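We went to the Stirklow small business software fair in November, mainly to look at tools for shops and trades that depend on local customers. Doors opened at 9 a.m. and we stayed until mid-afternoon.

## Morning: Sukano

Sukano sells a listings manager. You enter your hours, phone number and address once, and it sends them out to the directories you pick. The demo covered a bakery with two locations. Changing holiday hours took six clicks, and the change log showed who had made the edit.

The entry plan allows 100 contacts, with 200 on the next one up. Review requests go out by text or email - you can't do both on the entry plan. I asked about exporting the contact list and was told it comes out as a plain CSV file, tags included.

The software booths took up most of the hall, with the coffee stand at the far end. Lines were short before 11 and long after that.

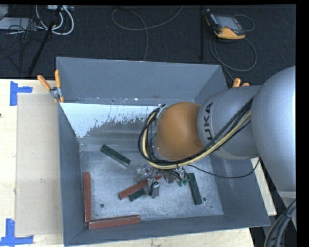 ## Afternoon: Flulta and Rowlands

Flulta does appointment booking. The calendar is clean and the reminder messages can be edited, but the booking page can't yet sit on your own domain. They said that is planned for spring.

Rowlands had the smallest booth and the most useful talk, on what to put in a monthly email to people who already buy from you. Their advice was to keep it to one offer and send it at the same time each month. The handout has a sample schedule and I've put a copy in the shared folder.

## Follow-up

- Ask Sukano for a trial account with both store addresses loaded
- Check whether our current booking tool can export past appointments
- Parking was in Lot 2, and the shuttle stops running at 4 p.m.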